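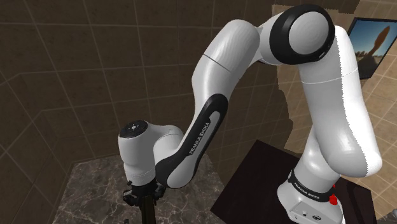
How many demonstrations do I need before I train a policy in simulation?

For one short task with one arm, start with 200 good ones. Train on them, look at where the policy fails, and then record more examples only for those places.

This is the number we use at Millcombe for a first dataset, and the rest of this page explains how to collect it. I wrote the first version for Oda Lie when she joined us, and I have changed it many times after her questions. I assume that you have a simulator which runs a Panda arm, an input device to move it, and a disk with enough space.

Before you record

Write the task in one sentence. Ours was "pick up the peg and put it upright in the holder." If two people read your sentence and do different things, the sentence is not ready. Decide also what counts as success, and let the simulator check it from the object positions. Do not let the operator decide by eye. We tried it, and Hedvig Westerberg and I did not agree on many of the episodes.

Next, fix the settings that must not change during the collection:

Control rate. We use 20 steps per second, and the recording runs at the same rate as the control.
Action type. We store the change in gripper position and rotation, plus one value for open or close. Store the joint positions too, even if you do not plan to use them.
Camera position. Save the camera pose in the header of every file. Once I moved a camera a little between sessions and I lost a whole day to find out why the training became worse.
Start pose of the arm. Keep one home pose and add a small random offset to each joint.

Room textures are a separate choice. We change the wall tiles, the floor and the picture on the wall from one episode to the next, so the policy does not learn to depend on them. For your very first test, leave them fixed. It is much easier to find a mistake when only the objects move.

Recording the episodes

1. Reset the world and write the random seed to the log. Without the seed you can not make the same episode again.

2. Wait until the objects are at rest. In our simulator a dropped peg can shake a little for the first steps, and this shaking goes into your data if you start too early.

3. Start the recording, then move. A short pause at the start is fine, but a long one teaches the policy to stand still. We cut all pauses longer than half a second with a script.

4. Bring the gripper above the object first, then go down. You can of course take a diagonal path, but choose one style and stay with it. When Signe Engebretsen and I recorded together, she came from the left and I came from above, and the trained arm often stopped between the two.

5. Close the gripper fully and hold it for a few steps before you lift.

6. Finish the task, open the gripper, and move up a little. Stop the recording only after the success check is true.

7. Save the episode with your initials in the file name. You will want to know who recorded it.

Take a break after each half hour. Tired operators make fast and rough movements, and you can see it in the plots — the lines for speed become full of small peaks.

What to do with failed episodes

Keep them, but in a different folder. An episode where the peg falls and the operator picks it up again is useful, and we count it as a success if the end is correct. An episode where the peg goes out of reach is a failure. Press reset and do not try to save it.

In our last collection we recorded 491 episodes in total to build the full set, which includes the first 200 and all later additions. The failed ones were not used for training, but Borghild Boström later used them for a small model that predicts failure, so I was glad that we did not delete them.

Checking the data

Replay every episode from the stored actions and run the success check again. If an episode worked while recording but fails in replay, your timing is probably wrong, or the seed was not stored correctly. Do this check after the first ten episodes and not only at the end.

Then plot all start positions of the object in one picture from above. You want them spread over the whole work area. People like to record the easy places, near the middle, and the corners stay empty. If you see a hole, set the random range to this part and record there.

Last, keep two separate groups of seeds, one for training and one for testing, and never mix them. The list of test seeds is in the file grevis_test.txt in our shared folder. If you add a new object, please add new seeds at the end of the list and leave the old ones in their order.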